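Garnora Urnidau Table Cover, Black

9/30/20

Print this page | E-mail this page

The Urnidau is a plain black table cover for work tables, display tables and craft benches. It is sold by the yard or in two ready-cut sizes, and it comes with unhemmed edges so it can be trimmed at home with ordinary fabric scissors.

Garnora has carried the Urnidau since July. It replaces the Říha cover, which was heavier and had a backing that some customers found hard to fold. The new cover has no backing. It lies flat on most tables without clips, but clips are a good idea on glass or polished wood.

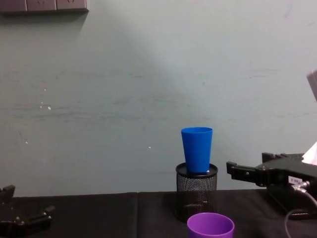

Black cloth on a table against a pale gray-green wall.

Sizes and care

The small size is 60 inches long and fits a standard folding card table with some overhang. The large size is 200 inches long and is meant for two tables set end to end. Both are the same width. If your table is wider than usual, order by the yard and choose the wide roll.

Wash the cover cold, on its own, the first two times. Hang it to dry. Do not use fabric softener, which leaves a film that picks up lint. A cool iron on the back takes out fold lines. Small wrinkles from shipping usually drop out overnight.

The color is a flat black with no pattern. Pale dust and thread ends will show on it, so keep a lint roller or a damp sponge nearby. Chalk brushes off. Candle wax should be left to harden and then lifted with a dull knife.

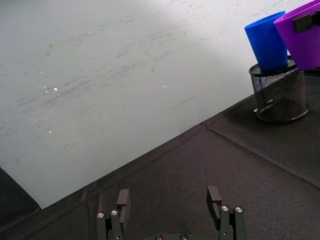
By Kristýna Dvořáček
Product notes, Garnora

Customers often ask whether the cover can be used for cutting paper or card. It can, but put a mat down first. A craft knife will go straight through the cloth and mark the table.

It can also be used under a sewing machine. The cloth does not grip very well on laminate, and a strip of shelf liner at each end will keep it from creeping.

We do not recommend the Urnidau for outdoor use. It fades in direct sun, and it takes a long time to dry after rain. For patios and market stalls, look at the Beltitz cover, which is coated and can be wiped down.

Ordering

Ready-cut covers ship folded. Cloth ordered by the yard ships on a tube if the length is more than 2 yards. Cut lengths cannot be returned unless there is a fault in the cloth. For samples and trade orders, write to Afroza Uddin at the Garnora order desk and include your delivery address.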